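Gutham Kitchen Cell - open day and demo page

Equipment > Demo cells > Gutham

Status: on show, bookings open
Sold by: Gerkeck
Software: Emura (included)
Contact for visits: Perla Maldonado

Quick page this, will get tidied up when I have an hour. Enough people asked at the open day on Saturday what exactly they were looking at and what it costs to have one, so here it is in one place.

What it is

A working kitchen with an arm in it. Normal electric stove, normal worktops, normal pans. You get the arm on its mount, gripper, emergency stop, fixed cameras, a wrist camera, and Emura to run and record the lot. We fit it into your room or you come and use ours.

Not a show kitchen with everything glued down. Visitors can move the pans about, and they do.

What we ran on the day

Pan and lid work mostly. Lid off, lid on, utensil in the pan. Sounds dull. Drew the biggest crowd of the afternoon, people three deep at the barrier by 2 o'clock. Rutilio Ibarra was on the controls all day and took questions between runs, ask for him if you want the long version.

Lids are what we get asked about more than anything. Glass is awkward for cameras, you look at it and mostly see the worktop. So people want to see it done with glass, not with a nice matt block. Fair enough.

From the demo, starting with the wrist camera on a glass lid with a twisted steel handle:

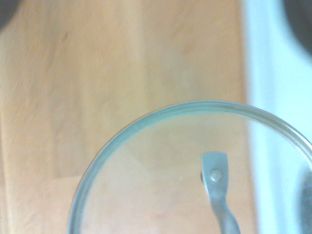 Gripper down in the saucepan, front left burner:

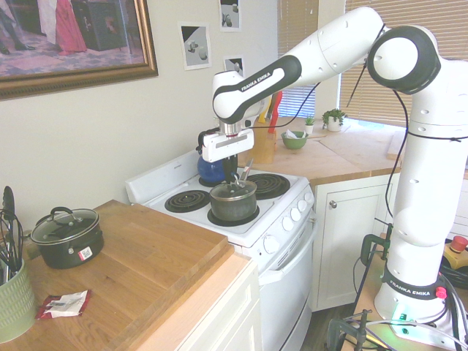
Fingers on the lid knob:
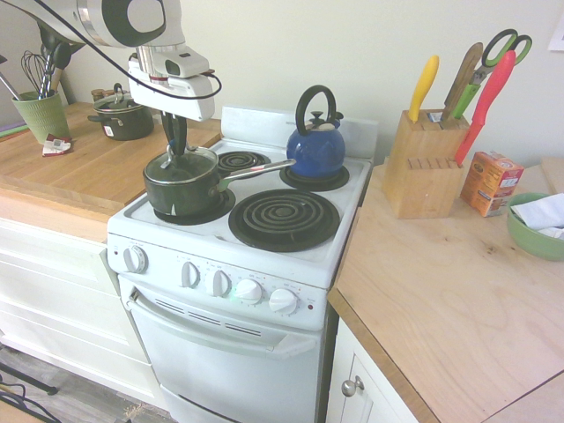

What comes with it

Arm and mount. Fitted and checked by us. The one in our kitchen is a Franka Emika, talk to us if you already own something else.

Gripper. Two fingers. Spare fingertips in the box. Change them when the grip starts to go, takes a few minutes with the small hex key (also in the box, please don't loose it).

Cameras. Fixed ones round the workspace plus the wrist one. Mounts included. Tripods not included.

Emergency stop. Wired in before anything else gets switched on. We won't hand over a cell without testing it in front of you.

Emura licence. Covers one cell for as long as you have it. Recording, playback, labelling. Updates by download.

Pan set. The Oshima set, mixed sizes, mixed lids. You can use your own and we would rather you did - your pans are the ones you care about. Send photos of the lids first if the handles are an odd shape.

What doesn't

Stove hire outside our own kitchen. Worktops, ditto. Food. Transport beyond 100 miles is quoted seperately. Any electrical work in your building needs your own electrician, we give them a drawing.

Things people asked

Can it cook a meal? Not sold for that. It's for testing and demos of single jobs - lids, pans, utensils, that sort of thing. If you want a whole recipe, talk to Bohdan Hrynyshyn about a project.

Can children come? Yes, behind the barrier, with an adult.

Did it drop anything? Yes. One lid, late morning, onto the worktop, no damage. We left the run in the recordings and you can see it at a visit.

Is it quick? No. We run it slow with visitors in. Slow also makes it easier to see what the fingers are doing.

Do we need a programmer? For the standard jobs, no. For your own jobs somebody who doesn't mind reading a manual. Damian Gasser runs the training day and is patient.

Can we film? Yes. Phones fine. Ask first if you want to put lights up, lights upset the cameras.

Booking a visit

Half-day visits at our kitchen, groups up to 8. Mornings are better, the light is steadier. Bring a pan with a lid. £99 per group, taken off the price if you order afterwards.

Wear flat shoes, there's cable on the floor.

Next open day is in December, date to follow. Free, no need to book for that one, but tell Perla if you're bringing a school party or anybody who needs a seat at the front. There are two parking spaces outside and they go early.

Delivery and fitting

Lead time depends on the arm. Ring before you plan anything round it. Fitting is done by Unathi Potgieter and one other, usually a day on site and a morning for checks. We need a solid bench or floor fixing, a door wide enough for the crate and somewhere to park the van.

Price on request. Sorry, I know. It changes too much with the arm and the room to put a number here.

Manual and bench drawing: ask and we'll email them. The old drawing has the socket on the wrong side, so if you got yours before the open day, bin it and ask for the new one.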